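One Drum, One Voice

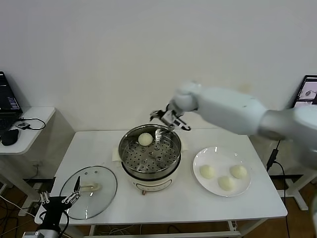
A steamed bun in the steamer basket, with the slotted spatula next to it.

I bought the live Dovard record in September and did not play it until after the holidays. It sat on the shelf by the stereo with the plastic still on. I had heard the studio version of "Bellamy" so many times that I didn't see what a concert recording would add.

For anyone who doesn't know them, Dovard is a four-piece. Two guitars, bass, drums, and Keisha Whitlock singing over the top of it. The studio "Bellamy" is the loudest thing they have put out. It starts with both guitars on the same riff and they don't let up until the fade. I like it, but I have always had trouble hearing the words.

The live version is on side two. Both guitars are gone. The bass is gone for the first half too. What you get is a floor tom, played with mallets, and Whitlock a full step lower than on the album. It takes her most of a verse to settle in. She comes in early on the second line, hears it, and waits for the drum to catch up. They left that on the record and I'm glad they did.

I went and got the lyric sheet from the studio album, because there was a line in the second verse I had been singing wrong for years. I thought it was "carry me over the river." It is "carry me over the receiver." The whole song is a phone call. She is on hold for part of it. I have no idea how I missed that, except that there were two guitars in the way.

The bass comes in after the second chorus, one note to the bar, and stays there. I kept waiting for the guitars to come in behind it. There is a spot before the last chorus where the drum stops and you can hear people in the room shifting around, and I was sure that was the moment. She sings the last chorus with just the bass and then it is over. The applause is a little late. I think the audience was waiting too.

The rest of the record is more uneven. "Trunix" is played straight, close to the album, and the vocal is too low in the mix. "Seventeen Doors" goes on too long. There is a cover on side one that I won't name because I think they picked the wrong song and it is not that interesting to say why. The piano piece that closes side two is good, though my copy has a tick in it that lasts eight turns and then goes away. I cleaned it twice and it is still there.

My brother has the CD and says the tracks are in a different order, with "Bellamy" first. I don't think that would work as well. On the LP you get a whole side of the band at full volume before they drop down to nothing, and you need that.

I have been trying to think of other songs that got better when the main instrument was taken out. My list is short. There is a Zedo single from a while back where the B-side is the same song with no drums, and I have always preferred it. A friend in my old band used to make us run every new song once with no guitar, which I hated, being the guitar player. We dropped two songs that way. One of them was mine and it was all riff. I still have the tape and he was right about it.

I got the guitar out last weekend and tried to work out "Bellamy" in the lower key. It sits well under the hand with a capo, but anything I played on it sounded like too much. I ended up tapping on the body and humming, and the neighbor's dog started up, so I quit.

If you only want the one track, the label put it out as a download. I would get the LP anyway, for the gap before the last chorus. On the download they trimmed it. I timed both on the kitchen clock and the download comes up short, and you lose most of the sound of the room.

Next up is the second Zedo album, which I found used with a split sleeve and someone's phone number written on the label. The record itself looks clean.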